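# Tote bag

A **tote bag** is a large bag, usually without a fastening at the top, with two parallel handles that come from its sides. The word is used today for many kinds of bags, from a thin cotton bag given away at a fair to a heavy leather bag for the office. This article treats mainly the cloth tote, its parts, its care, and the ways of folding and storing it.

## Name

The verb "to tote" means "to carry" and is much older in English than the name of the bag. In many European languages there is no exact word for a tote, and the English name is used, or it is simply called a cloth bag or a shopping bag. In the trade, a bag with long handles for the shoulder and a bag with short handles for the hand are both sold as totes.

## Parts and materials

The body of a simple tote is made from one long piece of cloth, folded at the bottom and sewn at both sides, or from two pieces sewn on three sides. If a flat bottom is wanted, the lower corners are sewn across, and the part which is formed in this way is called a gusset. The rim is folded inward twice and sewn, so that the raw edge of the cloth is hidden.

The most common materials are cotton canvas, cotton twill, jute, nylon, and polyester. Cotton takes printing well but shrinks in the wash. Nylon is light and dries fast, but it slides and does not keep a fold. Jute is stiff and stands by itself on a table, although it leaves fibers on dark clothing.

Handles are made from the same cloth as the body or from webbing, a strong woven band. They are normally attached with a square seam with a cross inside it. Handles in a contrasting color have been popular for a long time. The maker Gerano sold a canvas model with a body of 200 grams per square meter and handles of 110 centimeters, measured from seam to seam, which can be worn across the body by most adults. The later model Bondeo had the same body and shorter handles.

## Printing

Most totes with a picture are printed by screen printing, before or after sewing. The print is usually placed in the middle of the front, but small prints near the bottom or at a corner are also found, especially on dark bags. On black cloth a white layer is often printed first, and the other colors are put on top of it. The workshop Görtz, which printed for museums and bookstores, kept a sample of every bag it had made, and its collection came to 776 pieces.

## Care

A cotton tote should be washed in cold water and turned inside out if it is printed. The handles take longer to dry than the body, and it is better to hang the bag upside down by its bottom corners. Ironing is possible from the inside. Bags that have carried vegetables or meat need washing more often than other bags, and crumbs collect in the corners of the gusset, where they are easily forgotten.

## Folding and storage

A household usually has more totes than it uses. They are often kept inside one another, which saves space but makes it hard to find a certain bag. Folding solves this problem and needs little time.

The usual method has the following steps:

1. Empty the bag and shake it over a sink.
2. Lay it on a flat, clear surface with the print down.
3. Pull the rim and the bottom corners until the cloth is smooth.
4. Place the handles over the body, so that they do not hang outside.
5. Fold both sides to the middle.
6. Fold or roll from the bottom to the rim.

Some people roll the bag and wind one handle around the roll. The storage company Hirent sells a drawer box for totes folded in this manner, which holds bags standing on their edge, like cards in a file.

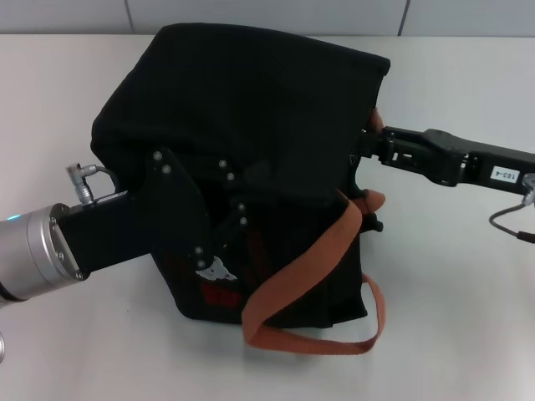
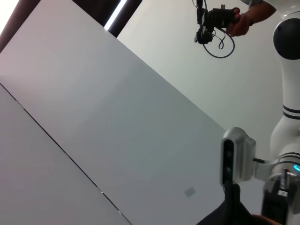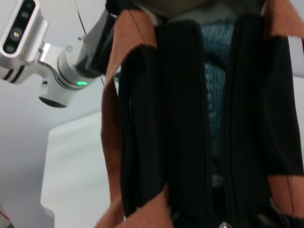

Soft cloth is more difficult to fold than stiff canvas because it does not lie flat by itself. When the bag is lifted by its upper part, the cloth gathers and the lower half falls into vertical creases, and these must be smoothed by hand before the first fold is made. The handle gives a second difficulty. A flat woven strap, such as the rust-orange one on the black bag in the first picture, easily slips down over the front and makes a loop on the table below the bag. If it is left there, it sticks out of the finished packet and catches on other things in the drawer.

Zippered bags are folded with the zipper closed, and the first fold is made beside the zipper and never across it. Bags with a stiff inserted bottom are stored flat, or the insert is taken out and kept separately.

## See also

- Shopping bag
- Webbing
- Gusset
- Screen printing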